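Somham Tenants' Association
Minutes of the August meeting, community room

Called to order at 7:00 p.m. Minutes of the previous meeting approved with one correction: the bike room lock was repaired, not replaced.

Laundry room
Two dryers on the lower level are still out. Mestero has ordered the drum belts but gave no delivery date. Members asked that a notice go up on both machines. The building manager will also ask for a credit on the service contract.

Parking
Guest passes are being used overnight by residents of the next building. Agreed to switch to passes with the unit number written on them. Old passes good through the end of the month.

Roof and gutters
Zemance sent a quote of $3025 for the north side gutters, including removal of the old brackets. One member felt this was high and asked for a second quote. Motion to get one more quote and decide next month. Carried, 3 opposed.

Storage cages
Cage 4 has no name on it and has been full since spring. A tag will be put on the door. If there is no answer by the next meeting, the contents go to the office.

Lobby snack table
Complaint about wrappers left on the mail shelf. Agreed to keep the table and move the trash can next to it. Request for something without peanuts was noted.
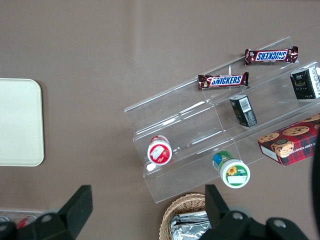
Snickers bars on the clear step stand, with the cream tray.

Courtyard dinner
Văn will cater again at the same price per plate. Sign-up sheet limited to 40. Bring your own chairs.

Other business
The hallway light outside the elevator flickers. Reported to the office.

Adjourned 8:25 p.m.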